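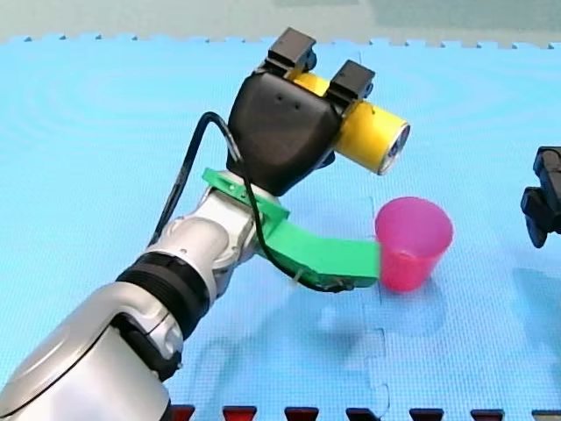 Most of what Nestomeck sells has something wrong with it. The shop takes fridges, kettles, bread bins, lamps and bathroom cabinets that were knocked on the way to somebody else, and sells them for less than they would have cost unmarked. A new customer usually asks how bad the damage is. The staff would sooner talk about the finish, which decides how much of the damage anyone will ever see. A matt white cabinet hides a shallow knock and shows every greasy thumb. Gloss does the reverse. On a broad curved cover in glossy silver, with a darker grey seam running through it, the eye follows the light along the curve, and a dent the size of a lentil would bend that light and give itself away.

Taha Amrani opened the shop with his brother Ayman in a former carpet showroom. They had one delivery of washing machines and no sign over the door. The first stock came from a kitchen firm, Clirnden, that was closing its warehouse and wanted the floor clear by the end of July. The brothers hired a van and made seven trips.

"We priced it all wrong," Taha says. "We looked at how big the dent was. People don't care how big it is. They care which side it's on."

A fridge with a crushed left panel sells the same day to anyone whose fridge stands against a left-hand wall. A scratch on the door, even a faint one, can keep the same model in the shop for weeks. The Amranis now chalk the position of each mark on the price card before they write the price. A cooker marked down by £50 for a scrape at the back is the sort of thing that goes before lunch.

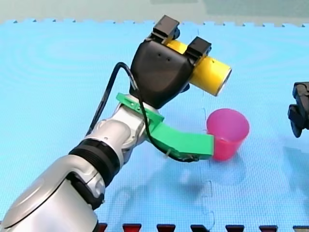
Strong colours beside silver: bright green and the pink of a plastic cup.

Colour matters too, though it took them longer to learn it. Bright plastics are dyed all the way through, so a scratch in a green or pink tub is simply more green or pink, a little paler where the surface has been roughed up. Painted metal is less forgiving. Once the paint has gone, there is something of a different colour underneath, and if it is steel it will rust.

Azlan Wibisono does the touching up. He works at a bench behind the counter with a tray of small brushes and jars of enamel, many of them mixed by himself and labelled in pencil. He will not paint over a dent. Paint makes it shinier, he says, and then you have a shiny dent. What he will do is seal a chip before it spreads, and he is good at it. For the enamel on older cookers he uses a slow-drying filler called Nutivness, rubbed down by hand and left overnight.

Red is the hardest to match. Cream is nearly as bad, as it yellows at a different speed depending on how close it stands to a window.
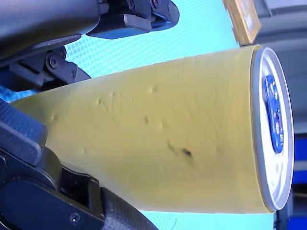

TIZIANA GENTILE

Yellow has its own difficulties. In a pale matt mustard, small dents show as soft shadows and dark smudges stand out a long way off, so a metal thing in that colour looks well used even when it is fairly new. Some buyers like that. Sivaprasad Gounder, who runs the café at El Khatib two streets away, furnished the whole place from the Amranis' back room and asked for the worst of the yellow chairs on purpose. He had tried new ones. Customers kept apologising for scuffing them.

His coffee machine came from the same place. It cost him £2,998 and has a crease down one flank, turned to the wall. He has meant to have it straightened ever since it arrived, but it would mean closing for a day.

Returns are allowed, but few things come back. Ayman puts this down to the chalk. A customer who has read where the mark is, bent down and found it with a finger has already decided whether to live with it. The ones who do come back tend to have found a second mark at home, and the brothers take those without arguing.

For anyone buying this way for the first time, Azlan suggests bringing a torch and holding it low, so that the light runs along the surface. Open every door. Look at the feet as well, as a machine that has been dropped will often show it there first. Then measure the gap at home again.

The shop closes at six, and the van goes out after that.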